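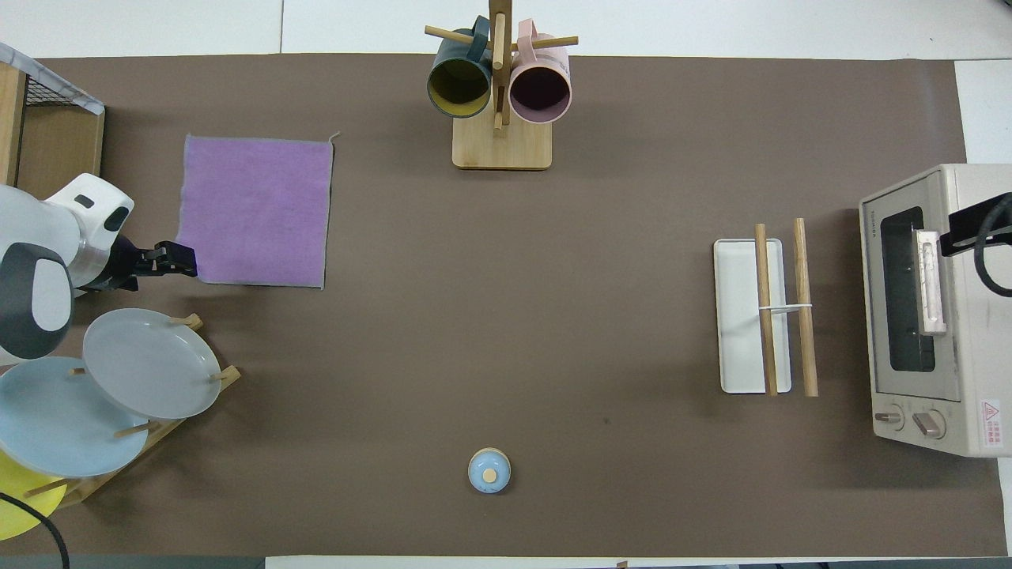

Poste de préparation 2 - supports, vaisselle et petit électroménager

Plikia, site de Cunovbridge
Fiche de contrôle des postes de cuisine
Date du contrôle : 12 avril 2020
Contrôle effectué par : Mi-kyung Oh
Visa : Tibor Magyar

1. Plan de travail
Protection en papier brun en place : conforme.
Zone centrale dégagée : conforme.
Commentaire : la protection ne couvre pas la totalité du plateau blanc. Tolérance admise pour ce poste.

2. Porte-tasses en bois
Tasses accrochées par l'anse, une par cheville : conforme.
Stabilité du socle : conforme, vérifiée à la main.

3. Égouttoir en bois
Assiettes maintenues entre les tiges : conforme.
Commentaire : contrôler le serrage des tiges à chaque passage. Deux d'entre elles avaient été recollées en janvier.

4. Textiles
Carré de tissu mauve posé à plat : conforme.
État des bords : à surveiller. Effilochage léger et fil libre dans un angle. Couper le fil et remplacer la pièce si l'usure progresse.

5. Contenants
Petit récipient bleu clair, couvercle en place : conforme.
Étiquetage du contenu : non vérifié lors de ce passage.

6. Plateau blanc et bâtons en bois
Rangement : à reprendre. L'un des bâtons repose en travers du plateau, l'autre à côté. Les regrouper dans le bac prévu à cet effet.

7. Mini-four
Porte vitrée et poignée : sans observation.
Distance minimale entre l'appareil et tout papier ou textile pendant la chauffe : 17 cm. Retirer la protection en papier avant toute mise sous tension - consigne permanente.

Suites à donner
Points 4 et 6 : correction sous 14 jours, à la charge du responsable de poste.
Point 5 : à contrôler au prochain passage.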